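Sakamoto's is finally open again, and I got there before the muffins ran out

I know half of you have been asking, so let me get it out of the way: the laundromat on the corner is back! Sakamoto's opened its doors Saturday at 8 in the morning, after being closed since February, and I was standing on the sidewalk with two bags of towels and a coffee like it was a concert.

For anyone new to the neighborhood, this is the place with the green awning across from the shoe repair. A pipe burst under the back row of dryers over the winter and the floor had to come up. I've been hauling my stuff across town on the bus ever since, and let me tell you, a wet comforter on your lap for seven stops is no way to spend an evening.

Hannelore Baumgart still runs it, and she looked tired but happy. She told me the floor alone ate up 3,000 dollars more than she'd planned for. "I stopped opening the envelopes for a while," she said, and then she laughed and went off to show somebody how the new card reader works. (It takes coins too, so don't panic.)

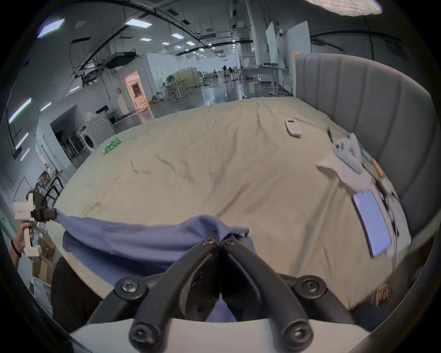 So did the prices go up?

A little. A regular wash is 50 cents more than it was, and the dryers cost the same as before. The drop-off service is coming back too, but only on weekday mornings for now.

My neighbor Lutz Böttcher was there with what looked like every sheet he owns, and he grumbled about the 50 cents for the whole spin cycle. Then he ate a free muffin and grumbled less. I had the blueberry, and it was good!

The big folding tables are still by the window, thank goodness, and the bulletin board is back up with the same old flyer for piano lessons on it. What's gone is the soda machine. Hannelore says she might put in a bench there, or a shelf for people to swap paperbacks, and she'd like to hear which one folks want. I voted bench. There's a jar on the counter for the little slips of paper, and she's leaving it out all month.

Hours are the same as before, and last wash is at 8 in the evening.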